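Rules before runs: writing a code of practice for a simulated kitchen arm

Project report, Kirstin Baxter
Robotics and Automation, final year individual project

1. What I set out to do

When I picked this project I thought I was going to spend the year making an arm better at picking things up. I ended up spending most of it writing rules, throwing rules away, and arguing with my own log files. I'm quite glad it went that way, because the picking up was being done by plenty of other people and the rules were in a terrible state.

Our lab group has a kitchen task set called Dramura. It runs in simulation, with a single arm at a worktop and a changing mix of kitchen things for it to deal with. Everybody in the group uses it and everybody had their own idea of what a fair test was. One person counted a grasp as good if the fingers closed on the object. Another wanted it lifted. A third (me, in my first few weeks) just watched the playback and wrote "fine" in a spreadsheet. You can guess how well that held up when I tried to compare my numbers with anyone else's.

So the aim became this: write a short code of practice for running and reporting manipulation tests in Dramura, then check whether following it made any difference to how far two people agreed on the same set of runs.

2. What was out there already

I read the safety standards first, as that's what I was pointed at. ISO 10218 covers industrial robots and ISO/TS 15066 deals with people and robots sharing a space. I'm not going to pretend I absorbed all of either. They're written for real machines near real people, and a simulated arm can't hurt anyone, so at first I put them to one side.

That was a mistake and I went back to them in December. The habit of mind carries over very well, even where the clauses don't. You say what the machine is for before you say what it does. You write down the foreseeable misuse. You keep a record of what changed and who changed it. My section on change records is more or less that habit turned into a form.

I also went through the notes left by two earlier student projects, Illance and Navus. Illance had a lovely set of lighting tests and no written success rule at all, which meant I couldn't repeat a single one of them. Navus had a success rule for every task, some of them a page long, and I found three that contradicted each other on the question of whether touching a second object counts as a failure. I pinned both above my desk as a warning.

3. The code of practice

The full version is in Appendix A. These are the rules I'd fight for.

Rule 1. Write the success test before the first run. It goes in the task file, dated, in plain words, and it has to be something the simulator can check. "Bowl held" isn't good enough. "Bowl clear of the worktop by the set height, for the set time, with both fingers in contact" is.

Rule 2. Name the target and name everything else. Anything on the worktop that isn't the target is a bystander, and each task file has to say what happens if a bystander gets knocked. My default is that the run is marked as a pass with contact, and it gets its own column. I went back and forth on this for weeks. Sutherland, the marking script I inherited, simply ignored bystanders, so a run where the arm swept half the worktop onto the floor could still come out as a clean pass!

Rule 3. Keep every run. No deleting the embarrassing ones. If a run is left out of the results it stays in the log with a reason next to it, and the report says how many were left out.

Rule 4. Fix the seed list and publish it. Object positions come from the seed, so if you choose your seeds after looking at the results you've chosen your results.

Rule 5. Stills are evidence of the set-up only. You can use one to show which arm, which objects and roughly what pose, but you can't use one to claim a grasp worked. I broke this one myself in my interim report and my supervisor circled it in green.

Rule 6. Say it's simulated, early, in words. A rendered worktop with a marble finish and some nice light on it looks convincing in a slide, and people in the back row will assume there's a real kitchen somewhere.

Rule 7. Treat the simulated stop as if it were real. If the arm goes past its force limit, the run ends there and counts as a failure. It would be easy to let it carry on, and I did for a while, but then you're training yourself (and the controller) to accept something you'd never allow on hardware.

4. How I tested it

I took 1000 runs from the shared log, all of them single-object grasps, and drew 200 at random for marking by hand. A friend from the group and I each marked all 200 twice. The first time round we used whatever judgement we liked. The second time we used the code of practice, with the order shuffled so we weren't just remembering our first answers. There were two weeks between the rounds. I'd have liked longer, but the timetable didn't allow it.

For each run we recorded pass, pass with contact, fail, or can't tell. We didn't talk about individual runs until both rounds were in. (We did talk about how boring it was. A lot.)

I also kept a diary of every time I wanted to break one of my own rules. It isn't very scientific, but it has probably been the most useful thing in the whole project, and I'd recommend it to anyone writing rules for other people.

5. What I found

In the first round we disagreed on 30 of the 200. That sounds survivable until you look at where they were. Nearly all of them were small, round, open things – bowls mostly – where one finger goes inside the rim and it's hard to say by eye when touching becomes holding. On bigger objects we hardly argued at all.

In the second round the disagreements dropped to six. Four of those came down to one badly worded line in Rule 2, where I'd written "moved" without saying how far. I've since put a distance in. The other two were plain slips, one each, which felt fair.

Nothing here proves the code makes the results more correct. Two people can agree and both be wrong. What it does show is that the rules can be followed by someone who didn't write them, and that was the bit I was worried about.

The diary threw up something I hadn't planned for. The rule I most wanted to break was Rule 3. Run 2408 is the one I remember: the arm did a perfect approach, then the physics glitched and the object shot straight up out of view. I wanted that run gone. It's still there, marked as left out, with "simulator fault" beside it, and anyone who thinks I'm wrong can go and look.

6. Problems and loose ends

The sample is small and there were only two markers, both from the same group, both used to the same task set. A third marker from outside would have told me much more.

Rule 7 needs work. The force limit I used is one I picked by trial and error, and I haven't tied it to any published figure. If this code were ever used ahead of hardware tests, that number would have to come from a proper risk assessment and not from me at eleven at night.

I didn't cover liquids, hot surfaces or anything with a lid. Long-handled pans are only half covered as well. A handle that hangs over the edge of the worktop is a real hazard in a real kitchen, and I think the code ought to say something about it. I had a draft Rule 8 but couldn't word it so that the simulator could check it, which by Rule 1 means it stays out.

7. What happens next

I presented this to the group on 6th June and they've agreed to try Rules 1 to 4 on all new Dramura tasks over the summer. Rules 5 and 6 got a few groans from the people who make the slides. I'm rewriting the marking script so that contact with bystanders is picked up automatically, and the old one will be kept alongside it so that past results can still be checked.

If you're picking this project up after me, start with the task file template in Appendix A and fill one in by hand for a single bowl grasp before you read anything else. It takes an afternoon. Please keep a diary too – mine is in the project folder, spelling mistakes and all.
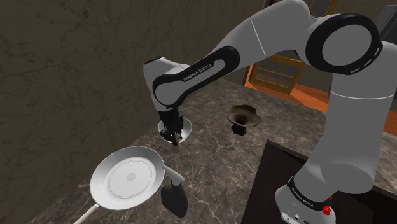
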